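Dakov Phetsri rover chassis kit: review after one build

The Phetsri is sold as a bare four-wheel chassis with motors, a motor controller, a sensor mast and a bag of fasteners. Computer, camera and battery are left to the buyer. I built mine on the bench at home, apart from the battery tray, which was drilled at the Atcombe shared workshop where there is a proper pillar drill. The purpose of the build is a small rover that can follow a paved residential lane at walking pace and stop for obstacles.

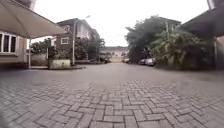 Last updated: April, 11:07

Assembly

The side plates are folded steel and the holes line up. Assembly took 7 hours over several evenings, not counting wiring. The printed instructions are adequate up to the motor mounts and poor after that. The drawing for the rear cross member shows it upside down, and if you follow it the cable slot ends up facing the battery. Pornthip Wannasri at the workshop had met the same fault on hers, which saved me stripping mine down twice.

Grub screws on the wheel hubs are supplied dry. Two came loose on the bench before the chassis had carried any load. Medium threadlock cured it and should be in the bag.

Motor controller

The controller accepts serial commands and returns encoder counts. It worked with my existing code after I changed the baud rate. There is a watchdog that cuts the motors when commands stop, set to 275 milliseconds by default. I left it alone. The terminal block is small for the cable needed, and ferrules are required.

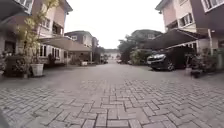 Block pavers, with a canopy on either side of the lane.

Ride on block paving

Most of my complaints concern this. The supplied wheels are hard, with a shallow tread, and on zigzag block paving they pass every joint into the chassis. At low speed it is a steady buzz. Faster than that, the mast starts to move on its own, and the lane detection suffers before the motors do. I fitted softer Stimgate tyres of the same diameter, which reduced the vibration enough to be usable. A rubber washer under each mast bolt helped a little more. 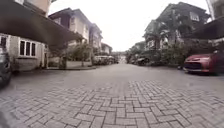

The mast height is adjustable by means of a slotted bracket, and I tried three positions. The lowest gives good texture on the ground but a short view. The highest sees further and shakes more. I settled on the middle one. My segmentation model separates road from not-road mainly by colour and texture, so it prefers an even surface, and the faint darker patches scattered over these pavers are the sort of thing it used to label as a boundary. The raised kerb in front of the planter is a better feature to follow, being a real edge, and I now weight such edges more heavily than changes of tone. None of this is the fault of the kit, but a stiffer mast would make it easier.

Encoder odometry is fair in a straight line. In turns the wheels scrub, as on any skid-steer chassis, and the heading drifts. Kamol Nakpan lent me a gyro module and I fuse the two. 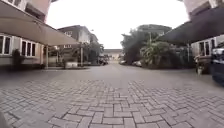 With the gyro in the loop, drift over the length of my test run fell to about 3 degrees, which the camera can correct. Without it I would not trust the rover near a parked car.

Faults and omissions

No fuse holder is supplied. The mast bracket has no index marks, so height has to be measured again after every adjustment. The side plates have sharp edges at the cable entry and want a grommet. The paint chips readily.

Verdict

Sound metalwork and a sensible controller, let down by the wheels and the mast. Budget for tyres, threadlock, a fuse holder and a gyro. On smooth floors I would recommend it as supplied. For block paving, change the wheels before the first outing. I have a thicker mast tube on order and will add the measurements to this page once it is fitted.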